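家务整理入门 第二讲 托盘与布：桌面上的“临时住处”

上次课结束得有点赶，折叠那部分我只讲了一半，今天先补完，再讲托盘。没带笔记的同学不要紧，这份讲义课后可以带走。

先说布。擦桌布、餐巾、杯垫布，我都归成一类，叫“手边布”。手边布的毛病是用完随手一放，放哪儿都显得乱，一张挺好看的桌子，摊上一块皱布就全完了（我家厨房就是这样，真不好意思说）。我的办法很土：给它一个浅盘。盘沿要低，手伸进去不碰边；盘底要平，布放下去不会滑成一团。深碗我试过，Bustos那只我用了一个月，布全窝在底下，拿的时候得掏，后来拿去装洋葱了。

颜色上我偏爱浅盘配深一点、艳一点的布，一眼就能看见。白盘放白布嘛，你会忘了它在那儿，一忘就是一个星期！ 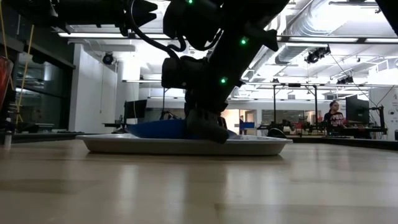
Elisa Cocco问，布要是还潮着，能不能也放盘里？她家的盘子底下老有一股味道。

不能，潮的先挂起来。浅盘只收干布，这一条请大家记在讲义边上。已经有味道的盘子，用热水加一点小苏打泡15分钟，冲净，擦干，再放回桌上。木桌面要特别小心，盘底带水会留印子，我一月份就在自己那张桌上留了一圈，到现在还没弄掉。

再说折法。小方巾对折两次就够了，别折太多层，层数一多就鼓，放进浅盘会高出盘沿一大截。稍微露出来一点没关系，我还挺喜欢那样的，好拿。长条的布先三折，再从一头松松地卷过去，收口朝下。折好以后用手掌轻轻压一压，把里面的空气赶出来，别使劲搓，容易压出死褶。

盘子放哪儿？我建议靠近桌子中间，离水瓶、杯子远一点。Liviu Ene上回说他喜欢贴着墙放，也行，看你家桌子怎么用。吃饭的时候连盘带布一起端走，这是托盘最大的好处，一趟就搬完了。

课后练习：在家里挑一张桌子，把上面的手边布全收到一个浅盘里，坚持9天。中间换过位置的，记一下换到了哪里，为什么换。一盘最多放2块，多出来的回抽屉。写半页纸就行，字潦草我也看得懂。

下次讲抽屉，请带一把尺子，量到12厘米以上的就够用。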